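Slide 6: Stock records at the Liltonby depot

Opening count was 2317 lines. Of these, 543 had no bin code. Say this slowly and leave the table up.

Cause: Kurwood exports drop leading zeros. Cutolier reads the short code as blank. Fixed in the April release.

Slide 7: Work surfaces
White tabletop in both.

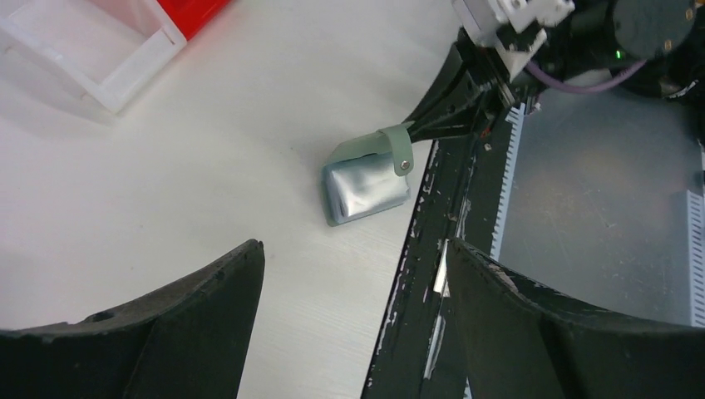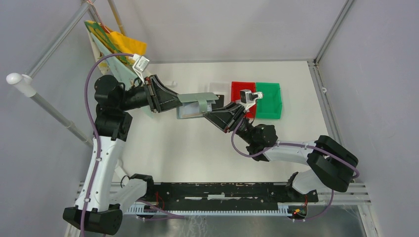
Bin labels are next. Abugri format, 4 digits, printed on site. Reprint the whole aisle if one code changes. Take questions on labels before moving to returns.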